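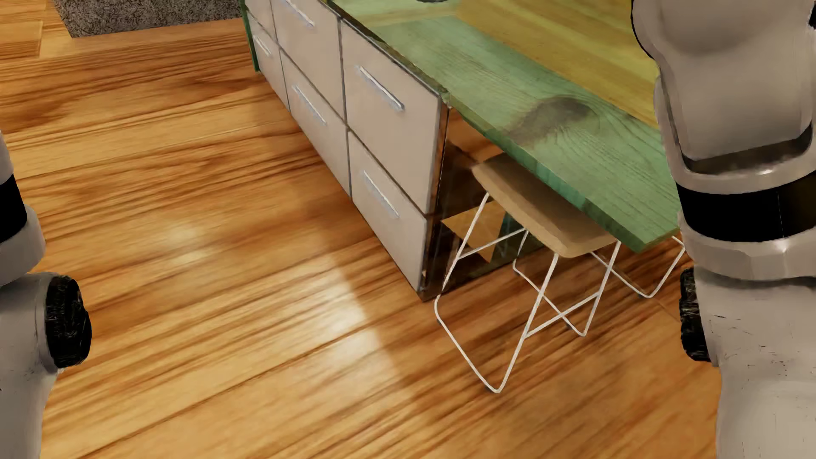
Kuden Hard Wax Oil for Timber Floors, 1,000 ml tin

Kuden is a clear oil for indoor timber floors, stairs and benchtops. We have been selling it from our store for 4 years, and it is still the finish our customers ask for the most. It goes into the grain and leaves a thin layer on top, so the colour of the timber becomes a little warmer and deeper.

The oil comes in three sheens: matt, satin and gloss. If you are not certain which one is right for your room, please order the sample sachets before the tin. Gloss shows the grain very nicely, but near a large window it also shows every footprint. For a family kitchen I would choose satin.

Coverage

One tin is enough for around 14 square metres with two coats. Old, thirsty boards will drink more in the first coat. Softwood also needs more than hardwood.

How to apply

Sand the floor to 120 grit and vacuum it two times. Stir the tin well, do not shake it. Put the oil on with a short-nap roller or a Flusov floor brush, always along the boards, and keep it thin. After 20 minutes wipe off what the timber did not take. Leave it overnight before the second coat. You can walk in socks the next day, but please wait one week before you bring back rugs and heavy furniture.

Oily rags can catch fire by themselves. Lay them flat outside to dry, or put them in a bucket of water.

Can I use it over old varnish?

No, the varnish must be sanded away completely. On Plididwood engineered boards the factory coating has to come off too, and the top layer is thin, so ask us before you hire a machine.

Care

Wash with a well wrung mop and Weerasinghe floor soap. Do not use steam. A worn area at the doorway can be oiled again by itself, without sanding the whole room.

Price: $98 per tin, GST included. Pick-up is free. We cannot send this item by air.

Questions about colour or quantity are answered by Yung-ching Shih, usually on the same day. Please tell us the species of your timber and the size of the room.

Contact us | Delivery and returns | © 2020 | Back to top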